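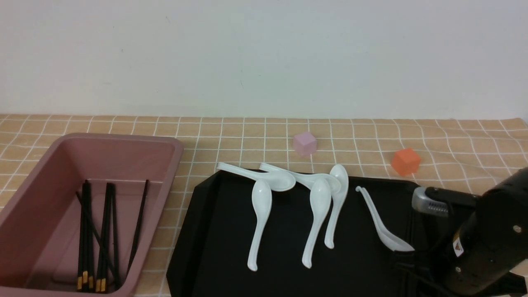

Pilar Aravena would like it on record that the spoons were not her idea. She voted for blocks. Blocks have flat sides and stay where you put them, she told the club in November, and a team that can't pick up a block has no business going near soup. The vote went against her, and the Orellana Robotics Club has been setting the table ever since.

More exactly, it has been clearing it. Our entry for this year's Zukitz Challenge is a sorting job: chopsticks in the bin, soup spoons on the tray, everything else left alone. The rules call this "a realistic mixed-tableware task," and whoever wrote that has clearly bused a table or two. The chopsticks are black with gold-colored tips. The spoons are the white ceramic kind with the deep bowl and the little hook at the end of the handle, a shape that is lovely to eat from and seems to have been designed with a grudge against grippers.

Chopsticks came first, on the theory that a stick is a stick. This held up pretty well. They roll, and they cross each other, and two of them lying side by side look to the software like one fat chopstick, which it will try to grab with great confidence. But a stick is the same all the way along, so if the gripper closes an inch off target you still have a chopstick. The code for that part was done before the winter break and has mostly been left in peace. The pink bin has a wide flat rim and plenty of room inside, and we don't get points for making them lie down neatly.

Spoons took the rest of the year. A soup spoon has a right place to hold it and several wrong ones, and the wrong ones look fine until you lift. Pinch it by the bowl and it squirts out sideways. Take it by the hooked end and it swings like a gate. The middle of the handle is best, except when the spoon is lying with its handle over another spoon, at which point the handle isn't where the model thinks the handle ought to be, and you get what the second-years call a shrug: the gripper comes down, closes on air, and goes home looking pleased.

We use Giltix to teach the arm by example. You guide it through the pickup, it saves the run, and after enough runs it starts guessing at new positions. How many is enough? The manual suggests 50. We had 50 by the second meeting of the semester and the arm could reliably pick up one spoon, in one spot, facing left. We now have 284 saved runs, and it will take a spoon from nearly anywhere on the tray, provided you don't rush it or lean on the table. Of those, 119 are spoons touching other spoons, and anyone who stayed late to record them has our thanks and a standing claim on the good chair.

A word on the spoons' arrangement, because parents have asked whether we just throw them down. Sort of. The first batches were laid out by people, and people turn out tidy rows even when you tell them not to. The arm got very good at tidy rows. Now whoever is on setup shakes them out and keeps their hands in their pockets afterward. Handles going every which way, one hanging over the rim, bowls crowded together: leave it. If you straighten a spoon before a run, you are the problem, and your name goes on the whiteboard.

The same goes for the foam cubes. Those are there to be ignored. The Zukitz rules allow the judges to put "unrelated objects" on the cloth, and in practice that means anything in a judge's bag, so we've been training with cubes in different spots beyond the tray. For most of a month the arm adored the orange one. It would abandon a perfectly good spoon to go over and visit. Extra runs with the cubes present and untouched cured it of that, though on a slow afternoon it will still drift an inch in that direction before thinking better of it.

The checkered cloth also stays. It has been suggested more than once that a plain one would be easier on the cameras, and it would, but the competition tables are covered in checks and we'd like to be bad at the actual event and good at nothing else. Please smooth it before you start and don't fuss about the far corner by the wall. It has been wrinkled since we got it, the arm has learned to live with it, and ironing it now would only cause an upset.

Spare spoons come from Valudier, the restaurant supply place behind the bus station, where the man at the register has stopped asking what we do with them. They're cheap, and they bounce more than you'd think. We have broken 11 this year. Four of those were dropped by the arm. The remaining seven were dropped by members of the club, and Pilar has made a small chart of this, which is taped inside the cabinet door for anyone who cares to see how the humans are doing.

What's left before the Challenge: we need a cleaner release. At the moment the gripper lets go a little high, and the spoon lands with a clack that makes visitors flinch. Lowering the drop point by a finger's width helps with the clack but brings the gripper close enough to nudge whatever is already on the tray, and then the next pickup starts from a position it didn't expect. Two members are working on having it look again after each drop. It costs time. The scoring gives more for spoons than for seconds, so we'll probably take the trade.

Practice runs start at 3:30 in the old art room as usual. New members are welcome, no coding needed, and setup is an honorable job with room for advancement. Bring closed shoes (see chart). If you have soup spoons at home that nobody loves, in white, ceramic, with the hook, we'll take them off your hands.

Pilar has asked us to mention that the blocks are still in the cupboard, should anyone wish to reconsider.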